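Pamside Residents' Newsletter
December 17, 2021

Winter entryways and the hallway rules

The building goes through the same change every year once the sidewalks are salted. Boots come in, the lobby mat fills up, and the upstairs hallways start to collect shoes, umbrellas and the odd sled. The management office at Clirkedex has asked us to run a reminder of the hallway rules before the holidays, along with some notes on salt, mats and drains that came out of the October meeting.

The rule itself has not changed. Nothing may be left in the shared hallway outside a unit door overnight. That includes boot trays, strollers, folding carts and bags of recycling. The fire inspection in October found items outside doors on 2 and on 9, and the building was given a written notice. There was no fine. A second notice would come with one, and it would be paid out of the general fund, meaning all of us.

Boot trays are the main point of argument. People put them outside because the entry inside most units is narrow, and a wet pair of boots on the floor means stepping in a puddle in your socks. The office suggests a tray just inside the door, on the hinge side, where it does not block the swing. In the one-bedroom units there is usually enough space between the door frame and the closet for a small one. In the studios there is not, and several people have told us they use the bathtub.
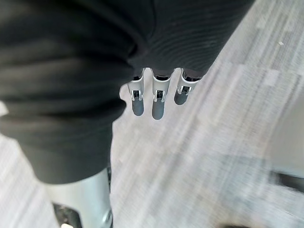 Salt does most of the damage. The white lines it leaves on leather come off with a cloth dipped in one part white vinegar to two parts water, followed by a cloth with plain water. Do it the same night if you can. After a few days the salt pulls moisture out of the leather and the line turns into a crack. Suede is harder. Let it dry fully, brush it, and then use the vinegar mix sparingly. Canvas shoes can be rinsed in the sink, but take the laces out first and wash them on their own.

Do not put boots on the radiator. The heat dries out the glue between the sole and the upper, and the smell gets into the hallway. Stuff them with newspaper and change the paper once before bed. The lobby table has a stack of old papers you are welcome to take.

The lobby mats are on a rental plan with Siu. They are swapped every two weeks through the winter. If the mat is soaked through before the swap date, call the office and they will ask for an extra visit. Please do not drag it out to the curb to dry. It froze there last winter and the replacement was charged to the building.

The plan cost $228 a month last winter. The office has asked for a new price that would add a runner from the front door to the elevator, and the figure will be posted on the board by the mailboxes when it comes in. The runner was the most common request in the October meeting. The tile by the elevator is slick when wet, and there were two falls there last winter, neither of them serious. 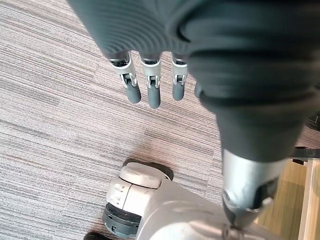 One reader on the fourth floor wrote in to say the runner should have been in place years ago, and that the side door needs one too, given that most people with dogs use it and never see the lobby. The same reader asked why the hallway rule is enforced on the upper floors when bikes have been chained in the side vestibule all fall. It is a fair question. The vestibule counts as an exit route under the same rule, and the office says tags will go on those bikes after the new year. Owners will have two weeks to move them to the bike room in the basement. The bike room key is signed out at the office during business hours.

On drains: slush and grit should not go down the kitchen sink. If you rinse boots in the tub, put a mesh strainer over the drain and empty it into the trash. The plumber cleared the stack on the east side in October and took out a good deal of sand.

The coat and boot swap is on again in the laundry room. Leave clean winter things, in wearable shape, on the long table, and take what you need. Children's boots go first, so please write the size on a piece of tape and stick it to the sole. Anything left at the end of January goes to the Gotuseck thrift store, which also takes hangers. It does not take pillows or single gloves.

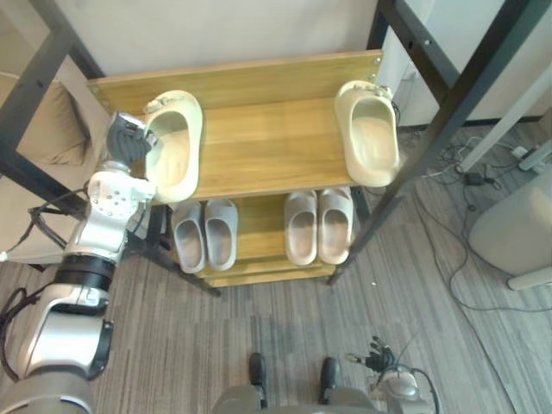

Another reader asked that the swap be open in the evening this time, pointing out that the laundry room was locked at six last year and that anyone coming home from work missed the good things. The office has agreed to leave it open until nine while the swap is on. Dryers still have to be started by eight.

Other items

Packages: the shelf behind the front desk is full. Please pick up within two days of getting the notice, and let the desk know if you will be away over the holidays.

Heat: if a radiator is cold at the top and warm at the bottom, it needs bleeding. Report it to the office and do not try it yourself, as the valves on the older ones break easily.

Sidewalk salt: a bucket and scoop are kept inside the side door for anyone to use on the back steps. Put the lid back on.

The next newsletter will come out in February. Items can be left in the box at the front desk.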